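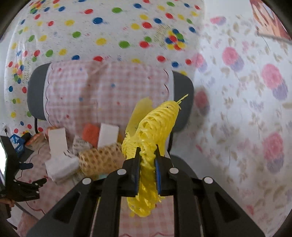 Yellow netting, folded over on itself and nipped in at the middle.

If you're anything like me, you have a drawer where packaging goes to wait. Mine filled up over January, and when I finally tipped it out on the gingham cloth I decided to sort it properly and write down how I did it, in case it helps someone else with a drawer like mine!

Start with the netting, as it catches on everything. Fold it in half, fold it again, then give the middle a good pinch and tie it with a bit of thread. Loose strands can be snipped off or left – I leave them, I'm afraid.
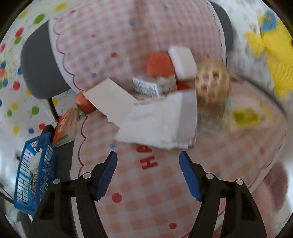 Next comes anything flat. Put paper in one pile with the biggest sheets at the bottom, and slide odd bits of card in beside it so they don't bend. Smooth out the creases with the side of your hand, but don't fuss over them. Clear packets go together in an envelope (peel off the labels first if they'll come away easily), and round or awkward things, like woven balls, want a small box of their own.

The whole job took me around 11 minutes, plus a cup of tea halfway through. My neighbour Jaanus Luik does his on the floor, but my knees won't have it.

Filed under: Tidying, Craft Drawer, Saving Things
1,546 shares | 8 comments

Related:
Four ways to use up odd bits of card
Lining a shallow drawer with paper
Getting sticky labels off packets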